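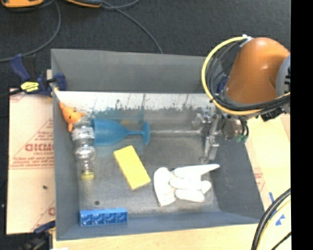
The Inheritance

Lucero Bedoya's uncle left her 2,262 neckties and a letter asking her to wear each one once.

"At one a day that's over six years," said Fraser Baird, who had married her for love and was now sharing a hallway with the ties.

She began on Thursday with a brown one — ducks, mostly. By October she had been promoted twice. Her boss in Plurnholm called it confidence.

Fraser asked if he could borrow the ducks.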